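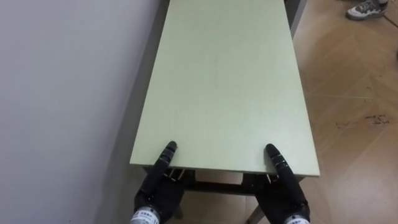 A green table for the long wall

For two years I wanted a proper worktable, and in October I finally bought one. The top is pale mint green and matt, long and not too wide. I have put it close to the wall on the left side, so on the right there is still space to walk.

My friend Krisztina Lengyel told me that such a light colour will show every pencil mark. She is right, I think, but I prefer to see the marks and wipe them. My old table was dark brown and I was always finding glue on it one week later.

The side under the top is dark grey. At first I did not like this, I wanted everything green, but now I am used to it.

I paid 700 for the table and 10 more for the delivery from Neltgate. The same size in oak was 1,160, too much for a thing on which I will cut paper.

Now I have made one rule for myself: in the evening the top must be clear. Scissors, paper and cups go back to their places. I kept it on most days, except when I was sewing the curtains.

Next I must find a lamp. Kedir Beyene has offered me his old one, but I have to see first if the cable is long enough.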